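Tuvton cold brew filter, medium: eight months on

Posted 19/11/2023 in Kitchen bits

I bought this in March, when the mornings were still dark and it made no sense at all to be thinking about cold coffee, and I have used it nearly every week right through to now. So I think I can call this a proper review!

The Tuvton is a long mesh tube with a screw cap at one end and a silicone collar below it. You fill the tube with coarse coffee, lower it into whatever bottle or jug you've got, pour cold water over the top and leave it in the fridge overnight. There isn't a jug in the box. I liked that from the start, as I had no wish to find shelf space for another one, and the collar has fitted most of the things I've tried it in (wide mouths are best, and my narrow old squash bottle was hopeless).

The coffee is lovely. Really soft, almost chocolatey, with none of that sour edge I used to get when I just let a hot pot go cold and pretended it was the same thing. I've settled on 4 heaped scoops of the Goodwin dark roast, ground as coarse as my grinder will go. I did try a medium grind in the first couple of weeks and got a muddy layer at the bottom, so do go coarse. If you only have ready-ground, steep it for less time and pour gently.

I also tried loose leaf tea in it over the summer, after my sister-in-law Carolina Rocha brought hers on holiday and made a peach and mint one that vanished before lunch. Mine wasn't as good as hers but it was still very nice, and the mesh didn't hold on to the coffee taste as I'd feared it would. Rooibos is a bit too fine and gets through the holes.

Cleaning is where I'd take off half a mark. The grounds pack down hard in the bottom third and you do have to bang it on the side of the compost bin. A bottle brush gets the rest. It says dishwasher safe, and mine has been through plenty of times, though the collar came out slightly cloudy and I now wash that bit by hand.

Before this I had the Kaltonis bag type, which was cheaper but split at the seam after 2 months and dripped all over the salad drawer. The Fader one that a few of you asked about has a finer mesh, and I borrowed one for a weekend. It makes a cleaner cup, I'll give it that, but it takes ages to drain and I'm not a patient person at seven in the morning.

One small moan: the cap has a very shallow thread, and if you don't line it up straight it feels tight when it isn't. I've fished grounds out of a full batch twice. Go back a quarter turn first until it drops into place, then tighten.

Would I buy it again? Yes, tomorrow. I'm even thinking of the large one for Christmas, when the house is full and everybody drinks coffee at different times. 4 out of 5 from me. 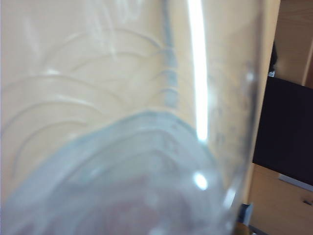
Clear plastic with moulded ridges, close up.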